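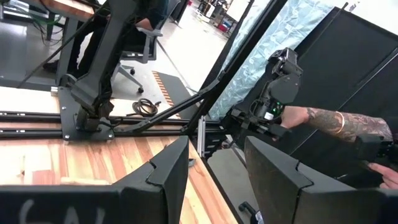

Workshop Safety Check - Jidcombe, Bench Room
Date: 1 January 2019
Checked by: Nana Aidoo
Next full check: May

1. Butcher-block bench tops
OK. I love these tops! Wiped down, no splinters along the front edge, and the oil Baptiste put on has soaked in beautifully.

2. Rail frame and mounting plates
OK. Every bolt got a turn with the hex key and only 2 wanted a nudge. Great work by whoever did them last.

3. Cables under tables
Needs attention. Green cables at the back table hang low enough to catch a knee. Clips are in the Harnier drawer - please use plenty.

4. Chairs and casters
OK. Mesh backs sound, all casters roll freely. One gas lift sinks a little, so Peter has it on his list.

5. Floor and walkways
OK, and so much better than last time! Keep chair legs out of the path to the door.

6. Hands, sleeves and jewelry
Reminder for everyone. Bangles, rings and watches come off before anyone reaches in among moving parts. Dish is by the sink.

7. Emergency stop
Tested 2 times from each side of the bench. Lovely crisp click.

8. First aid box
Restock plasters and eyewash. Ruaridh is ordering.

Comments
A really good result for a busy room. Items 3 and 8 stay open until Eugénie Barbier signs them off.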